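Gerlach Completes Desk and Workstation Program at Bollstead Office

Shared desks arranged for two-screen work; storage moved off the worktop

BRIMEDWOOD, 7 Nov 2019 - Gerlach, the office planning and furnishing firm, has completed the workstation phase of its program at the Bollstead office of Clanness, a supplier of scheduling software. The work covers desk surfaces, monitor placement, cable routing and the handling of personal items on shared desks.

The Bollstead office occupies one floor with a usable area of 844 square meters. Before the program, desks were assigned by team and equipped individually over several years. Monitor heights, desk depths and power access differed from one row to the next. Clanness asked for a single layout that could be used by developers and support staff without adjustment between shifts.

Under the new layout, each developer position has a wooden worktop and two monitors. The main monitor is placed directly in front of the user. The second monitor is set to the left and turned inward, so that code or logs can remain open on one display while documents or a browser are open on the other. Staff may change the arrangement of windows as they wish; the position of the stands is fixed by the layout plan.

Cable routing was handled as a separate item. Power and signal cables run to a channel at the rear of the worktop where the desk allows it. At positions where the channel has not been fitted, cables may cross the surface to the left side, clear of the keyboard area. The remaining channels will be fitted by the end of November.

The program also includes a rule for drinkware. Glasses and mugs may be kept on the worktop in front of the monitor. They are returned to the kitchen shelf at the end of the shift. Clanness had considered a ban on open glassware at desks and decided against it after consulting staff.

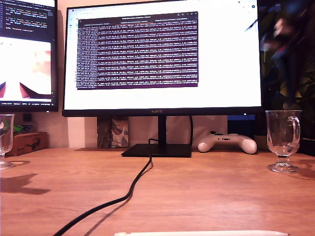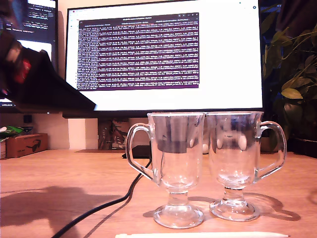

Developer position at the Bollstead office, with wooden worktop and two monitors. Second picture: clear glass Irish coffee mugs on the worktop.

"The requirement was a desk that a person can sit down at and use," said Lieselotte Görtz, project lead at Gerlach. "Most of the time went into depth and reach. A monitor on a flat base takes up space behind the keyboard, and the worktop has to be deep enough for that plus whatever the user puts down during the day."

Monitors already owned by Clanness were retained. Gerlach supplied the worktops, the cable channels and a shelf unit for the kitchen. Each position has a clear zone 400 millimeters deep between the front edge of the worktop and the monitor base, and a gap of 100 millimeters between the rear edge and the wall or partition.

Installation was carried out in 3 stages, by row, with the office in use throughout. Staff in each row worked from the meeting rooms while their desks were replaced.

A review of the layout is scheduled for the spring. It will cover screen height, glare on the worktops during afternoon hours and use of the kitchen shelf. Meeting rooms and the reception area are outside the scope of the current contract.

About Gerlach
Gerlach plans and furnishes office workspaces from its base in Brimedwood. Services include layout planning, desk supply and installation in occupied buildings.

Press contact
Lieselotte Görtz, Gerlach, Brimedwood
Layout drawings of the Bollstead office are available to trade press on request.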